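**Rapport de projet, semestre 2 : prise en main du kit de simulation Ilteo**
Groupe : Tahira Warraich et moi
Encadrante : Hanne Brynjólfsdóttir

Bon, on commence par le sujet, parce que la moitié de la promo croit encore qu'on a passé le semestre à jouer. On devait évaluer Ilteo, un kit logiciel vendu par la société Voltavmont, qui génère des pièces meublées, y pose un bras robot et lance des tâches de saisie en série. La question de Hanne était simple : est-ce que l'école peut s'en servir en TP l'an prochain, oui ou non ?

L'installation nous a pris un mercredi entier (le mien surtout, Tahira avait partiel). La doc suppose qu'on connaît déjà l'ancienne version, et le fichier de configuration mélange degrés et radians selon les sections. Une fois qu'on le sait, ça va ! Mais j'ai quand même vu mon premier bras se replier sur lui-même comme une chaise de jardin.

Ensuite, c'est franchement agréable. On choisit une pièce, un meuble, une graine aléatoire, et le kit sème des objets sur le dessus. On a généré 50 scènes avec le bras Franka, et lancé 700 essais de saisie en tout, la nuit, sur le poste du fond (désolée pour le ventilateur). Pour chaque essai, on gardait la trajectoire, les contacts et une vue prise pendant l'approche. C'est cette vue qui nous a le plus servi pour comprendre les échecs, bien plus que les courbes.
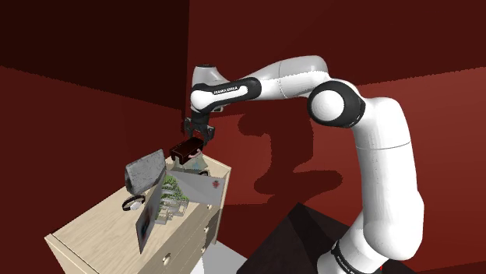
*Fig. 1 : pince à deux doigts au-dessus des objets regroupés au fond de la commode.*

La commode, on l'a vite prise en affection et en grippe à la fois. Le tirage aléatoire n'étale pas les objets : dans la figure 1, ils sont tassés du même côté alors qu'il reste plein de place à l'autre bout du plateau. Une boîte sombre posée de travers, une montre au pied d'une dalle grise, des panneaux debout… pour un planificateur de saisie, c'est le bazar. Tahira adore (elle trouve que ça ressemble à sa chambre), moi j'aurais voulu un réglage d'espacement minimal. On l'a cherché longtemps, il n'existe pas.

Côté résultats, notre script de base réussit 30 % des saisies. C'est peu, je sais. En relisant les journaux, on a vu que beaucoup d'échecs viennent de l'approche verticale qu'on impose : dès que l'objet est penché ou coincé contre un voisin, les doigts touchent autre chose avant. On a donc ajouté une approche inclinée, reprise d'une méthode vue en cours avec le module Cluvetano, et on est montées à 50 %. J'ai crié dans la salle, pardon à ceux qui révisaient.

Ce qui nous a moins plu : le rendu. Les ombres ont des bords en escalier, on les voit bien sur le mur derrière le bras, et ça gêne si on veut entraîner un détecteur sur les images. Il y a une option « ombres douces », mais elle a fait planter notre poste trois fois, alors on a laissé tomber. Le support de Voltavmont a répondu vite et gentiment, avec un lien vers une page qui n'existe plus.

On a aussi regardé Zaidi, le concurrent, mais seulement la version d'essai. Les scènes y sont plus jolies et le catalogue d'objets beaucoup plus pauvre, et on ne peut pas exporter les contacts. Pour notre sujet, ça réglait la question.

Notre avis pour les TP : oui pour Ilteo, à condition de fournir aux étudiants un fichier de configuration déjà corrigé (le nôtre est dans le dépôt, dossier `config_tp`) et de garder l'approche inclinée comme exercice de deuxième séance. Il nous reste à nettoyer les scripts et à documenter le format des journaux, Tahira s'en charge avant la soutenance.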